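Search this encyclopedia Go

Whitewash

Whitewash, or limewash, is a thin coating of slaked lime and water, used on walls, fences and farm buildings. It dries by reacting with the air. On timber it is often thinned so that the colour of the wood stays visible.
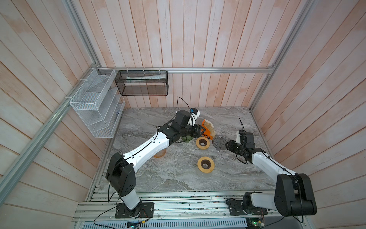
Whitewashed vertical planks over a salmon-pink wood tone.

Lime for the coating is soaked in water and left to stand, in older practice for 7 days or more. Salt or tallow was sometimes added to make it last.

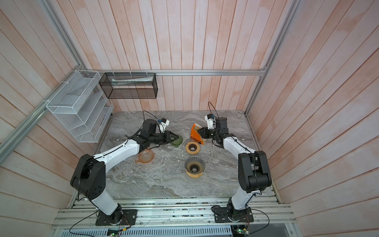 Several thin coats hold better than a single thick one, and outdoor walls were commonly redone each year. Modern "whitewash" finishes for indoor boards are mostly diluted paint and contain no lime.
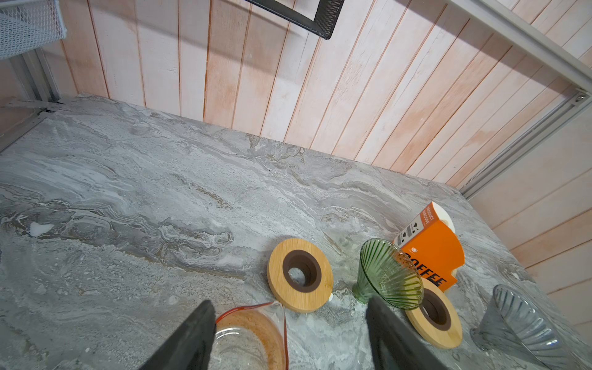
Plank walls with a washed-out finish and darker grooves between the boards.

Related articles
Distemper (paint)
Lime mortar
Milk paint
Panelling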